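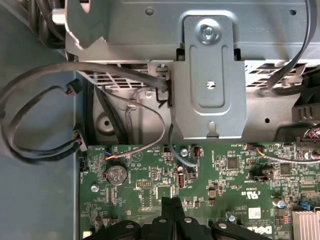 2. Ligações em pérgolas e coberturas leves de madeira

Disciplina: Técnicas de Construção em Áreas Externas
Docente responsável: Prof. Gilmar Rangel
Instituto Técnico Trindade

2.1 Objeto da unidade

A presente unidade trata das ligações entre pilares, vigas e caibros em pérgolas residenciais. O cálculo das cargas de vento foi apresentado na unidade anterior e não será retomado. Considera-se, para todos os exercícios, estrutura de madeira serrada e tratada, com vão livre de 3000 mm entre eixos de pilares.

2.2 Base dos pilares

O pilar não deve ser chumbado diretamente no concreto. Adota-se sapata metálica galvanizada, com afastamento de 40 mm entre o topo do bloco e a base da peça, de modo que a água da chuva não fique retida junto ao topo cortado. O corte inferior recebe duas demãos de selador antes da montagem. Nos terrenos em declive, o nível de referência é tomado no bloco mais alto.
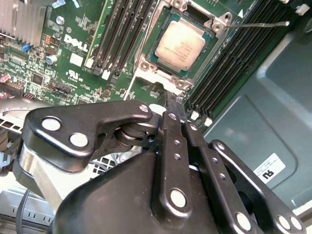
2.3 Parafusos passantes e arruelas

A ligação entre viga e pilar é executada com parafuso passante, porca e arruela nas duas faces. A arruela distribui o aperto e impede que a cabeça do parafuso penetre na fibra, sobretudo em espécies macias. Em peças que giram, a arruela cumpre outra função, pois separa superfícies que trabalham uma contra a outra: observe-se a articulação do dedo esquerdo da garra preta, formada por arruelas metálicas escuras empilhadas e um cubo cilíndrico. Na pérgola não há giro previsto, e arruelas sobrepostas para compensar parafuso comprido demais serão consideradas erro de execução. O aperto é revisto após a primeira estação seca, quando a madeira já perdeu parte da umidade.

2.4 Caibros

Os caibros apoiam-se em entalhes abertos na face superior da viga. A profundidade do entalhe não excede um quarto da altura da peça. O balanço além da viga externa é de 200 mm, com corte inclinado na ponta. Para a fixação, admite-se o conector Stundura ou equivalente, conforme a tabela distribuída em aula.

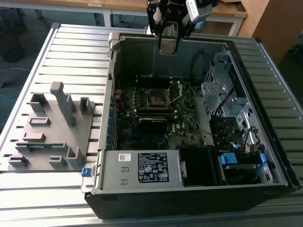 p. 3

2.5 Exercício de aplicação

Cada aluno entregará o detalhamento de uma ligação viga-pilar, em planta e corte, com a lista de ferragens correspondente. O memorial terá uns 3000 caracteres e indicará a sequência de montagem. Os trabalhos serão recebidos pela Profa. Iraís Magaña até o final de outubro, na secretaria do curso.

Leitura recomendada: apostila da oficina de carpintaria, capítulo sobre entalhes e encaixes.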